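Gravance Publishes Gripper Service Procedure for Two-Arm Table Cells
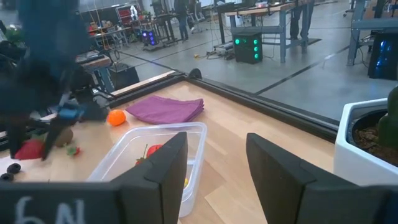 Gripper-side view in a two-arm cell at Holtodville, with toy produce and a clear plastic container on the table.

HOLTODVILLE, October – Gravance has released a written service procedure for the parallel grippers on its two-arm table cells. It covers finger pad inspection, pad replacement, wrist camera checks and return to service, and applies to all 13 cells operated at the Holtodville site.

Under the procedure, pads are inspected every 800 operating hours. The technician parks both arms, locks out the drive supply and measures pad wear at the tip and at the inner step. Pads worn by more than 2 mm are replaced in pairs. Mixed pairs are not permitted, as uneven faces shift the grip center and invalidate the stored calibration.

After replacement, the fingers are opened and closed through full travel and the zero position is recorded again. The wrist camera is then checked against a reference image with the fingers open. A complete service takes 37 minutes per arm.

"Most of the faults we logged as calibration errors were pad wear," said Impi Kettunen, cell maintenance lead at Gravance. "The inspection now comes first, before anyone changes an offset."

Replacement pads are supplied by Donati. Brollside will provide technician training.

"The pad screws must be tightened in the stated order," said Ornella Pellegrini, service engineer at Brollside. "If they are not, the pad sits at an angle and wears on one side."

The procedure is available to cell operators from the Gravance service desk.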